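Reading time: 7 min

Section 4. Wrapping and Packing Soft Goods in Tissue

This section covers caps, knitwear, gloves, scarves and other soft goods that are packed in tissue before they go into a carton or storage box. It applies to the Moltix packing bench and to any flat table of similar size. Hard goods and anything with a battery are covered in Section 5. Bench assembly and leveling are covered in Section 2.

4.1 Before you start

Check that the bench is level and that both locking feet are down. Wipe the work surface with a dry cloth. Do not use spray cleaner within 60 minutes of wrapping. Residue that cannot be felt by hand will still mark thin paper, and colored tissue can transfer dye to a damp surface.

You will need:

– tissue sheets, colored or white, acid-free for storage longer than 28 days
– one flat carton or storage box for each item
– Cleker paper seals, or plain low-tack tape
– clean, dry work gloves, close fitting at the fingertips
– a lint roller
– packing labels

Tissue is supplied in packs of 183 sheets. Keep the pack in its sleeve until needed and take out only what will be used in the session. Sheets left loose on the bench pick up lint and curl at the corners.

CAUTION: Dyed tissue is not colorfast. Keep liquids off the bench. Do not wrap an item that has been washed until it is fully dry, including seams, hatbands and linings.

NOTE: Bare hands leave marks on dark fabric and on pale paper. If gloves are not available, wash and dry your hands before each item and handle the tissue by the edges only.

4.2 Preparing the item

1. Remove tags, pins and loose hangers. Leave sewn-in labels in place.

2. Run the lint roller over the outside in one direction. On ribbed or dotted knits, use light pressure. Heavy pressure flattens the raised part of the knit.

3. Close all zippers, snaps and hook fasteners. Cover exposed hook tape with a strip of scrap tissue. Hook tape will catch thin sheets and tear them.

4. For caps and other rounded items, fill the inside with crumpled tissue until the shape holds without help. Two sheets are normally enough for an adult size. The filling should not push the fabric outward.

5. For gloves, lay the pair palm to palm with the thumbs on the same side. Do not turn one cuff over the other.

6. For sweaters, fold the sleeves to the back and place one sheet inside each fold. Fold the lower half up toward the collar.

NOTE: Items with a stiff brim are wrapped brim down only if the carton has a flat base. Otherwise wrap them crown down and support the brim from below with rolled tissue.

4.3 Laying out the sheets

1. Place the open carton on the far side of the bench with its long edge parallel to the bench edge. Keep the near side clear for wrapping.

2. Take two sheets from the pack. Lift each one by two opposite corners and let it hang for a moment before you set it down. Dragging a sheet across the bench builds up static and puts creases in the wrong direction.

3. Lay the first sheet flat, long side toward you.

4. Lay the second sheet over it at an angle, so that its corners fall between the corners of the first. This gives longer flaps and fewer open gaps when the wrap is closed.

5. Smooth both sheets from the center outward with the side of the hand. Stop when the paper lies flat. Small soft creases are acceptable. A sharp crease across the center should be turned to the underside or the sheet replaced.

For large items, use a third sheet. For very large items, do not keep adding sheets. Use the roll tissue described in Section 6.

4.4 Wrapping

The wrap is made with four folds: left, right, near, far. Always work in this order. The last fold ends at the far side, where the seal will be out of view when the carton is opened.

1. Set the item in the center of the sheets. Check that the distance to the paper edge is similar on the left and on the right.

2. Bring the left flap up and over the item. Do not pull it tight. The paper should rest on the fabric and follow its shape.

3. Bring the right flap over in the same way so that it overlaps the left flap. On a rounded item, the flaps will not meet along a straight line. Let the extra paper form a loose pleat at the side and press the pleat down at its lower end only.

4. Hold both flaps with one hand, fingers flat. With the other hand, raise the near flap and lay it over the first two.
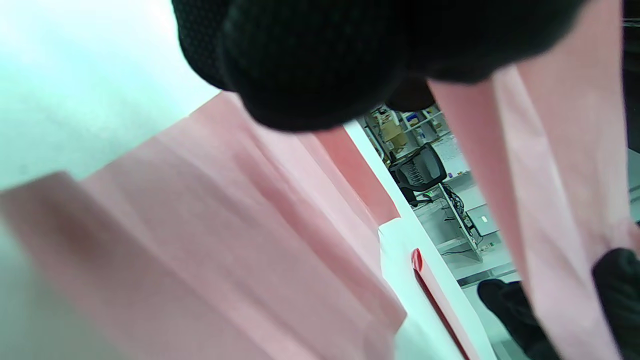 5. Fold the far flap toward you, then tuck its edge back under itself to make a clean line. The tucked edge should be two fingers wide.

6. Apply one seal at the center of the tucked edge. Press lightly. One seal is sufficient for all standard items, and a second seal usually means that the wrap is tearing when it is opened.

CAUTION: Thin tissue tears where it is held by the fingertips. Use the flat of the fingers or the side of the hand. If a sheet tears before the seal is applied, open the wrap and replace that sheet. Do not patch it with tape.

NOTE: Where two layers overlap, colored tissue looks darker than where it lies as a single layer. This is normal and does not mean that the paper is stained or damp. To check for damp, touch the area with a piece of dry white tissue and look for color on the white piece.

4.5 Placing the wrap in the carton

1. Line the carton with one sheet, letting the ends hang over the two short sides.

2. Slide both hands under the wrapped item, palms up, and lift it in one movement. Do not lift by the flaps.

3. Lower the item into the carton with the sealed edge facing the hinge side of the lid.

4. Fill any gap at the sides with rolled tissue. The item should not move when the carton is tilted by hand. It should also not press against the lid.

5. Fold the hanging ends of the liner over the top, short side first if the ends are uneven.

6. Close the lid and attach the label to the end panel. Write the contents and the month of packing. Do not write on the label after it has been attached – pressure from a pen can go through the panel and mark the tissue behind it.

If the item is a single pair of gloves, use the shallow carton. Gloves packed in a deep carton need so much filling that they are often missed when the carton is emptied.

4.6 Items needing a different method

Fur trim and long pile: use white tissue only, and turn the smooth side of the paper toward the pile.

Leather: place a sheet between all surfaces that touch. Do not use dyed tissue in direct contact with leather. Dyed tissue may be used as an outer layer over white.

Items with beads or sequins: wrap in white tissue first, then in soft cloth. Paper alone will be cut by the edges.

Felt hats: follow the Mahmoud cradle method in Section 7. The folds given above put weight on the crown and should not be used.

4.7 Storage after packing

Store cartons flat, in a dry room, away from heating pipes and direct light. Light reaches tissue through the hand holes of many cartons, and colored sheets will fade in bands. Cover the holes from the inside with a square of card.

Inspect long-term storage twice a year. Most users inspect in June and again when winter items are taken out. At each inspection, open the wrap fully, refold the item along different lines and replace any sheet that has become brittle or has changed color.

Sheets in good condition can be reused as filling. They should not be reused as the outer layer, as the old creases will set the position of the new folds.

4.8 Common faults

Flaps spring open before sealing. The sheets are too small for the item or have been laid square to each other. Add a third sheet or repeat step 4 of 4.3.

Paper clings to the gloves. Static has built up, usually in cold, dry rooms. Touch the metal leg of the bench with a bare hand, then continue. Cotton gloves give less trouble than synthetic ones.

Wrap is bulky at one side. The item was not centered, or the pleats have all been pressed the same way. Open the last two folds and move the item.

Color on the fabric. Stop packing from that pack of tissue. Remove the item and air it flat. Do not rub the mark. Set the pack aside and test a sheet as described in the note to 4.4.

Lid will not close flat. Remove filling from the top first. If the lid still rises, use the next carton size.

Revision: January 2023

Related sections
Section 2. Assembling and leveling the Moltix bench
Section 5. Packing hard goods and battery items
Section 6. Roll tissue: cutting and feeding
Section 7. The Mahmoud cradle method for felt hats
Grollavness cartons: size chart and folding guide
Cleker paper seals: storage and shelf life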